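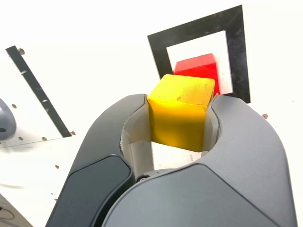

Thu 23 January
From: the Womham toy library list

Quick one before I go out. Blocks first — the yellow cubes are chipped at the edges and the tops are scuffed, reds I haven't been through yet. 144 in the big box if the old list is right. Happy to sand and repaint if someone can get hold of the proper toy-safe stuff. Vass had it in October, might still do.

On the wall, someone wrote:

> Are we filling the holes before the shelf goes back or just
> leaving them? Also is the black tape staying up? I thought it
> was only there till the painting was done. Kakden want the
> room looking decent by the end of the month. 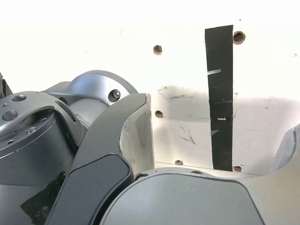 Womham list, issue 53

Filling them, yes please. Five holes, rough brown edges, so scrape back first or the filler wont hold. The grey smudge across the middle might wash off — try sugar soap before anyone opens a tin. Scuff marks in it too. Tape can come down as far as I'm concerned, slowly, it may lift the white.

Shelf can wait. Filler and a scraper are in the cupbaord, bottom left. I can do Saturday from 9 if somebody lets me in.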